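Gripper replacements: what goes in next year's budget

2024-11-26

The tabletop handling cell has been on its present gripper set through three rounds of trials, and the quotes for the next set are in. 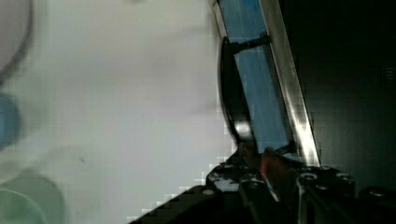

Quotes received

Prondstead offers a complete gripper with wrist camera mount at 3,876, delivery included. Gasser offers the gripper alone at 3,000, with the mount reused from stock. Both prices exclude VAT.

The cheaper quote is workable if the present mount fits the Gasser flange. Ivone Brito is checking the drawings and will confirm before the order closes. An adaptor plate from Jarnumel would fit either model but adds a lead time of three weeks.

What the work requires

Flat, glossy parts remain the main load, held against curved fingers. Round items share the same table. Any new finger must handle both without a tool change. Scuffing on the body is treated as wear and does not count towards replacement - finger condition and closing force do.

Spares

Lirkska has asked each cell to list spare fingers and fasteners as a separate line this time. Please do not fold them into the gripper price. Requests entered after November will be held for the spring round.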